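4. 数据、口径与初步结果

4.1 事件与样本

先交代事件。2018年5月11日星期五收盘后，货币当局宣布中间价一次性下调10%，此前没有公开吹风，进口商协会当天上午还在按旧价签单。周末市场休市，周一开盘跳到新价位附近，之后几周基本没有再动。对我们来说这很方便：冲击有明确时点，幅度已知，而且是单次。以往做汇率传递的文章大多用季度均值，冲击和反应混在一起，滞后结构很难讲清楚。本文用周度零售标价，能看到调价的先后。

样本城市是Bokmont，港口城市，进口消费品的主要入口。没有用全国数据，原因有二。一是内陆地区运费变动大，同一时期燃油附加费也在调，分不开。二是我们手里只有这一个城市的标价做到了条码级，其他城市是品类均价，口径对不上。外推要小心，后面4.6再说。

标价来自两处。主要来源是Nundar连锁超市的货架价，按周导出，含条码、标价、促销标记、供应商代码。辅助来源是Zustgate比价平台上的抓取价，日度，但缺失多，尤其是周末。两个来源重合的商品，标价大体一致，不一致的多半是促销口径问题（Nundar把会员价记在另一个字段里，Zustgate直接抓会员价）。正文结果都用Nundar，Zustgate只做稳健性。

清洗后留下464个商品。剔除规则：事件前连续两周以上缺价的，不要；事件窗口内换过条码又对不上旧码的，不要；散装称重的，不要。最后一条损失了几乎全部生鲜，所以本文结论不涉及生鲜。包装规格变动的单独处理，折成单位价格，没有剔除。

4.2 商品分组

分组按进口成分，共4组：整件进口、进口原料本地加工、本地原料进口包装、全本地。分组依据是供应商申报的成本构成表，不是我们自己猜的。申报表有噪声，有的供应商几年没更新，能核的都核了，核不了的归入“不确定”，回归里加虚拟变量。

食品之外还有一块家用品，量不大但对识别很有用。食品的标价变动太频繁，促销一轮接一轮，常规价到底是多少有时说不清。家用纺织、餐厨小件、收纳这类东西一年也调不了几次价，一旦调了，基本就是成本推动。桌布是这一块里最典型的，格纹款常年在架，花色换得慢，条码也稳定，图1的桌布即为青绿、白、浅灰相间的格纹。季节款（圣诞、节庆印花）没有进样本，它们的价格走的是清仓逻辑，跟汇率没什么关系。

家用品的供货集中度也高。Pelupessy一家批发商供了Nundar家用品的大头，合同以外币计价，账期固定。好处是成本端的冲击对这些商品几乎是同质的。坏处同样明显，单一供应商的定价策略会被误认成市场行为。我们试过把Pelupessy供的货全部拿掉重跑，系数变小一点，符号和先后顺序没变，见4.5。 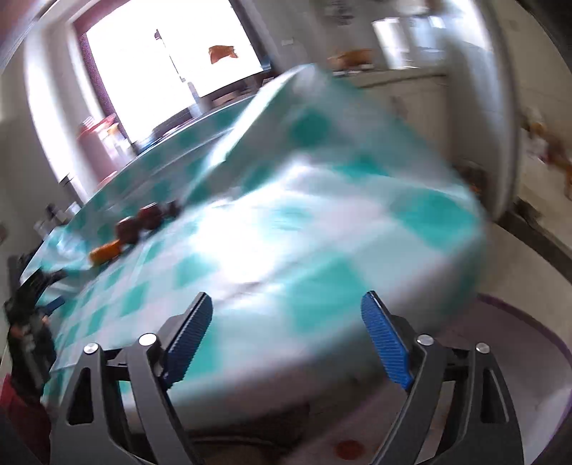

调价次数的分布很不均匀。食品组里有的条码几乎每周都在变，家用品组里有的整个观察期一次没动过。一次没动过的也保留，删掉会高估传递。这一点前人文献里处理得不一致，有些文章只在“发生过调价的商品”里算传递率，得到的数当然高。两种算法本身都有道理，回答的问题不同：前者是条件传递，后者是无条件传递。本文主表报无条件的，条件的放附表。

4.3 估计方法

方法没什么新东西。对每个商品，以事件前最后一周的常规价为基期，算之后各周的对数价格变化，对汇率变动回归，分组估计，控制商品固定效应和促销标记。因为冲击只有一次，横截面的差异全部来自进口成分，时间上的差异来自滞后。换句话说识别靠的是同一周里进口成分高的商品和低的商品之间的差。共同的需求冲击在差分里消掉了，前提是需求冲击对各组是一样的。这个前提未必成立，贬值后实际收入下降，家庭可能先砍进口货，那么进口组的需求本身就弱，估出来的传递会偏低。方向清楚，大小不清楚。

促销的处理要多说两句。促销标记由门店录入，漏录常见。我们另外用了一个机械规则：价格下跌后又在四周内回到原价的，视为促销，用原价填补。这个规则会误伤一部分真实的降价，不过贬值之后真实降价本来就少。两套常规价都跑了，结果差别不大，正文用机械规则那套。

标准误按供应商聚类。供应商数量有限，聚类数偏少，所以另外报了自助法的区间。审稿人可能会问为什么不按品类聚类，试过，区间更窄，不敢用。

成本端没有直接数据。进口报关价拿不到条码级的，只有税号级，对到商品上误差太大。因此本文说的“传递”是汇率到零售标价的总传递，中间经过进口商、批发商、零售商几道，哪一道吸收了多少，我们分不出来。Hortensia Durán在征求意见稿的评论中认为应该至少给出批发环节的上界，这个意见是对的，目前的做法是借Pelupessy公开的价目表做一个粗略对照，放在4.5末尾。

4.4 主要结果

先说总的：传递不完全，而且慢。整件进口组在观察期末的累计涨幅明显低于贬值幅度，进口原料组更低，进口包装组与全本地组的差别在统计上站不住。排序符合预期，没有意外。

意外在时间路径上。按菜单成本的说法，冲击够大时应当有一批商品立刻调价，然后逐渐收敛。数据里不是这样。头两周几乎没有动静，四个组都平。到第三周进口食品开始动，幅度小，次数多。家用品又晚，一直拖到7月才集中调，一调就到位，之后不再动。两类商品最后的累计传递相差不大，走法完全不同，一个是爬坡，一个是台阶。

怎么解释。库存是最直接的。家用品周转慢，货架上卖的是贬值前进的货，账面成本还是旧的。零售商若按历史成本定价，自然要等旧货卖完。若按重置成本定价，当天就该涨。数据支持前者，至少在家用品上支持前者。食品周转快，所以早动，这一点也对得上。但库存解释不了为什么食品要分好几次小步涨，旧货卖完后一次涨到位更省事。

第二种解释是竞争。Nundar的食品货架和集市、小店直接竞争，顾客记得住价，鸡蛋、面粉、食油涨一点就有人说。家用品没人记价，一块桌布或者一套碗上回多少钱买的，多数人说不出来。不记价的商品一次涨到位风险小，记价的商品只能慢慢来。这跟参考价格那一支文献是一致的。为此做了一个小的入户问卷，300户，让受访者报出若干常买商品的上次购买价，与实际标价比较，得到各品类的“记价误差”。误差小的品类调价步子小，误差大的品类步子大，相关性显著。问卷样本偏城区，老年户偏多，只当旁证。

第三种，合同。Pelupessy与零售商的合同按季度重议，新价目表在季初生效。家用品集中在7月调价，时间上和合同重议完全吻合。这个解释和库存解释在家用品上分不开，两者预测的时点太近。能帮上忙的是少数不经Pelupessy的家用品，由零售商自己直接进口，没有季度合同。这些商品调得略早，但仍然远晚于食品。所以合同有作用，库存也有作用，比例说不好。

再说幅度上的不对称。同一组内，高价位商品的传递低于低价位商品。低价位的加成本来就薄，吸收不了；高价位的加成厚，可以先扛着。对低收入家庭来说这不是好消息，他们买的恰恰是传递高的那一端。用官方统一权重算出来的通胀会低估他们面对的涨幅。本文没有家庭支出的微观数据，只能拿问卷里自报的购买清单粗算了一下，方向如此，数字不报，样本太小，报出来容易被误引。

还有缩量。少数商品标价没动，净含量减了。折成单位价格以后，这些商品的传递并不低。如果只看标价，会把它们算成零传递。集中在饼干、洗涤剂、纸品，家用纺织基本没有（尺寸印在包装正面，改了太显眼）。缩量发生的时间也晚，和换包装的周期有关，跟汇率时点的关系就弱了。

4.5 稳健性

逐条列，不展开。

换基期。用事件前一个月均价代替最后一周，系数几乎不变。

换数据源。用Zustgate日度价，食品组时点提前几天，应该是日度比周度更早捕捉到调价，家用品组没变化。缺失多，区间宽。

安慰剂。把事件日期往前挪，重跑，各组系数都不显著。挪到前一年同期，也不显著，说明7月那次集中调价不是季节性的惯例。不过前一年的家用品样本少了一截，检验力度有限。

去掉Pelupessy。前面说过，系数变小，顺序不变。区间变宽很多，毕竟家用品去掉它以后剩不了多少条码。

改分组。把“不确定”的商品全部归入进口组，或全部归入本地组，两种极端做法下整件进口组的的结论都成立，进口原料组的系数在后一种做法下变得不显著。这一组的结论要打折扣。

剔除缩量商品。累计传递略降，路径不变。

批发环节的对照。Pelupessy价目表只有季度版，能对上的条码有限。对得上的那部分，批发价的涨幅高于零售标价的涨幅，差额由零售商吸收了。能说的也就到这里。价目表不等于成交价，有返点，返点多少不公开，贬值之后有没有加大返点也不知道。要是加大了，零售商实际吸收的就没有看上去那么多，批发商吸收的更多。这是上界的意思，按Durán的建议这样写。

4.6 几点限制

一个城市，一家连锁。Bokmont是港口，竞争比内陆激烈，传递可能偏低；离口岸近，货到得快，传递又可能偏早。两个方向都有，外推到全国时不要直接套用。

一次冲击。贬值幅度大且突然，和小幅渐进的波动未必是一回事。零售商对大冲击可能认为是永久性的，对小波动则先看看再说。本文回答不了后者。升值的情形更回答不了。

窗口短。观察期末仍有一部分进口商品没有调价，它们后来调没调，数据还在补。若补齐后大部分都调了，累计传递会上修，不完全传递的说法就要改得缓一点。整件进口组受影响最大。

需求端没有控制好。销量数据Nundar没有提供，只给标价。家庭有没有转向本地替代品，转了多少，看不见。没有销量也就没法加权，现在的结果是简单平均，每个条码一票，卖得多的和卖得少得一样重。用官方品类权重加权的版本在附表里，结论近似，但官方权重是旧的，更新滞后好几年，参考意义有限。

门店差异没有考虑。Nundar实行统一定价，各店同价，据此只用了总店价格。后来抽查发现郊区个别门店有手写改价，没有进系统。数量不清楚，暂时按噪声处理，下一版争取把这几家店单独拿出来看。

政策含义放到第5节一并讨论，只先提一句：以家用品的走法看，贬值后头两个月的通胀读数平稳，不能当作传递已经结束的证据。旧货没卖完，合同没到期，读数当然平稳。货币当局如果在这段时间里据此判断压力不大，到合同重议那个季度会很被动。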